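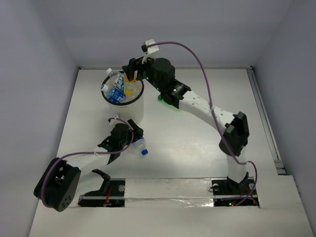

The first thing I got told when I walked in was not to lean on the base strip. Fair enough! I had my coffee in one hand and my recorder in the other and I was already looking for somewhere to put both down.

I'd come to the back half of a shared workshop at Ornholm to meet the technician who keeps a two-armed sorting cell going for a small outfit called Stirnura. The cell's whole job is picking plastic bottles off a white floor and getting them into a bin. She asked me to leave her name out of it ("I get enough messages already"), and that suited me fine, because what I wanted to hear about was the upkeep. I've read plenty about what robots like this might do one day. I've read almost nothing about who tightens the screws.

So I asked her what a morning looks like.

"Wiping," she said. "I come in, I look at the lights, and then I wipe the floor. People expect me to say I open a laptop."

The floor is a pale panel, and it scuffs. She doesn't chase every mark, she told me, because some of them are never coming out and she made her peace with that back in June. What she's after is anything sticky. Bottles that have had soda in them leave rings, and a bottle that's stuck down even a tiny bit comes up at a funny angle and goes into the bin at an even funnier one.

"I had one go in sideways and just sit across the top like a bridge," she said. "Then every bottle after that lands on the bridge. You come back and there's a pile."

After the wiping comes what she calls the handshake. With the motors off, she takes each arm by the gripper and moves it slowly through its whole reach, shoulder first, then elbow, then wrist. She did it for me on the left arm with her eyes closed, which I thought was showing off until she explained she was feeling for gravel. It isn't really gravel, it's a gritty little catch you get when a joint is starting to wear or a screw has backed out and is rubbing on something. She says you feel it a good while before any software complains.

"If it's smooth, I leave it alone. That's the hardest thing to teach. Someone new comes in and they want to tighten everything, and then you've got a stripped hole in a plastic link and I'm the one printing another link."

She prints her own? She does. The white links and the little camera mounts come off a machine at the other end of the building, and she keeps a shoebox of spares under the bench. I asked to see the shoebox, obviously. It was a mess! Links, brackets, a bag of screws, half a granola bar. She says she's used 4 wrist camera mounts since she took over the cell, all of them broken in the same spot, and all of them on the right arm.

"The right one does the reaching over the bin," she said. "It has to go over the rim and down, and if it comes in low the mount is what hits. The motor's fine. The gripper's fine. The mount takes it."

Her fix for a while was to print the mount thicker. That made it stronger and also heavier, and the arm sagged just enough at full stretch that it came in lower and hit the rim more. She laughed telling me this, but I gathered it took her a couple of weeks to work out, and I don't think she was laughing then. In the end she went back to the thin mount and raised the approach height instead. She also started marking where the bin goes with a pencil, four little ticks on the floor, which she redraws after she wipes them off by accident. (I asked why she doesn't use tape. She said tape looks like an object to the cameras. I wrote that down twice.) 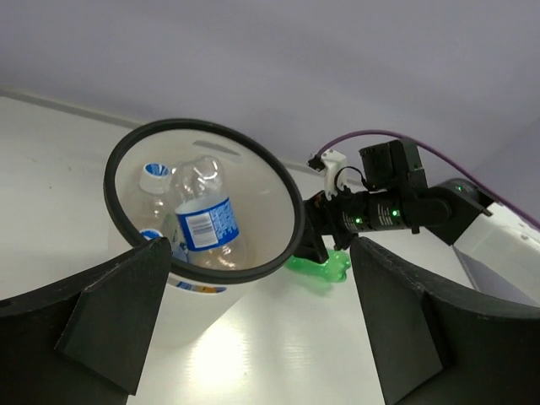 The cables were what I really wanted to get to, because they're what you notice when you stand next to the thing. The purple ones are her favorite subject and also her least favorite subject. They have to be long enough that the arm can stretch all the way out without tugging, and once you've given them that much length they flop around.

"Too short and you pull a connector. Too long and it hooks on something," she said. "I've had a loop catch on the other arm. The two of them were just sort of leaning away from each other, like they'd had a fight."

How does she find the right length? By hand again. She powers down, stretches the arm to the farthest place it ever needs to go, and holds the cable up with a finger so there's a soft curve left over. Then she folds the arm up tight and looks at where the extra goes. If it hangs down in front of the camera, she turns the connector a little and tries again. She'd tried clipping the cable all along the arm, early on, and it looked beautiful for a day. Then the bends at the elbow started to go stiff, and one morning the camera picture kept dropping out whenever the arm folded. She pulled the clips off that afternoon and has let the cable swing wide ever since.

"It looks sloppy. Visitors always want to tidy it. Please don't tidy it."

I promised I wouldn't.

We talked a while about the wrist cameras, which look out at an angle past the gripper fingers. She checks them with the fingers open, and what she wants is a bit of finger in each bottom corner, the same amount on both sides. If one side shows more than the other, the camera has been knocked. She has a printout of a good view pinned over the bench, and she just holds her head next to it and compares. I asked if there was a fancier calibration and she said yes, there's a proper routine from the Skumum software they run, and it takes 12 minutes, and she does it when the printout tells her she has to.

The shine off the white surface bothers her more than a slightly crooked camera does. When the overhead lights hit it a certain way you get a bright patch, and a clear bottle lying in a bright patch is about the meanest thing you can ask a camera to find. She's turned one light away and put a sheet of baking parchment over another. That's it, that's the lighting rig.

Clear bottles are hard on the grippers too, in a way I hadn't thought about. They're light and they squash. Grip one hard and it pops out like a bar of soap, grip it soft and it swings. She keeps the finger pads clean with a damp cloth, no solvent, and swaps them when they go shiny. I ran my thumb over an old pad and a new one and the difference was really obvious, the old one felt like a worn shoe.

"Caps on or caps off?" I asked.

"On! On, on, on. A bottle with the cap on holds its shape. Take it off and it folds up the second you touch it." She has a jar of loose caps for exactly this reason and she goes through it like a button tin looking for ones that fit.

I wanted a good disaster story before I left, so I asked for the worst repair. She thought about it and picked a shoulder motor on the left arm. It had started running warm, and the arm would droop a little toward the end of a long session, and she blamed the motor. She ordered a new one from a supplier called Dwivedi, waited for it, took the whole arm off its mount, fitted the new motor, put everything back, and the arm drooped exactly the same as before.

"So now I've got two good motors and a bad mood," she said.

The culprit was a power connector down in the base, in one of the cutouts, that had worked itself half out. She found it by wiggling wires while watching the voltage on a meter. Pushing it back in took no time at all. The repair, counting the part where she did the wrong one first, ate up 90 minutes of bench work plus the wait for the part, and she now looks into both cutouts every morning, right after the wiping, and gives each connector a push with one finger.

It's why she didn't want me leaning on the base, by the way. The cutouts are open so she can get at the electronics and so she can see the lights, and she'd once had a visitor set a cup down very close to one. I looked at my coffee. I moved my coffee.

Toward the end I asked whether she'd change anything if Stirnura gave her a free hand, and I expected her to say stronger motors or better cameras. She wants a drawer. A real one, with dividers, at knee height, so she can stop kneeling on concrete to dig through the shoebox. She also wants a second full set of cables made up and labeled, left and right, so that a swap is a swap and she isn't crimping things with somebody waiting on her.

And she'd like people to write in the notebook. It hangs on a string at the end of the bench, and whoever runs the cell is supposed to put down anything odd, even if it went away by itself. Most of the entries are hers. I flipped back through a few pages while she went to find a screwdriver: "right wrist noisy, then not." "Bottle stuck, syrup." "Who moved the bin."

She came back with the screwdriver, read the last one over my shoulder, and said she still hadn't found out.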